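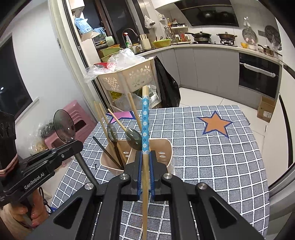 Stadar Craft Club: Table Skills

How I wrap chopsticks in patterned tape

I started doing this in October, when I had a drawer full of plain wooden chopsticks and half a roll of flowered tape left over from wrapping presents. Now I can't stop! It's a nice job for a slow evening, and you can get a whole set done while a movie plays in the background.

What you need

Plain wooden chopsticks (bare wood takes tape much better than the shiny lacquered kind), a roll of thin decorative paper tape, small sharp scissors, a pencil, a ruler and a soft cloth. I buy my tape from Paracha, mostly for the small prints. Big patterns look great on the roll and then turn into mush on something this skinny, so go small.

Getting ready

Wipe the sticks down with a dry cloth and run your thumb along each one. If you feel a splinter, a few strokes with a nail file will take care of it. Measure 4 inches down from the thick end and make a light pencil mark all the way around. That's where the tape stops. Everything below it stays bare, and please keep it that way, because tape glue doesn't belong anywhere near your dinner.

Wrapping

You can spiral the tape like a barber pole, but I like the lengthwise way better (fewer edges to peel up later). Cut a strip a little longer than the part you're covering. Lay the stick down on the middle of the strip, lined up with your pencil mark, and press. Then roll one side up and over, smoothing as you go with the side of your finger, and bring the other side around to meet it. If your tape is wide, it will overlap, and that's fine. Put the overlap where it'll face down on the table.

Wrinkles happen. Peel back slowly to just before the wrinkle and lay it down again. I've done this three times on one stick and the tape still held.

Fold the extra over the top like you're wrapping a tiny present, snip off the bulky corners and press hard. Then rub the whole thing with the back of a spoon, especially along the seam.

Looking after them

Paper tape hates water. I keep mine for dry snacks and for display, and I clean the bare ends with a damp cloth. No soaking, no dishwasher. When the tape gets grubby, pull it off and put on a new pattern.

If you want matching pairs, cut both strips from the same stretch of tape before you start, and check that the flowers point the same way. I forgot on my second pair and one stick has been upside down ever since.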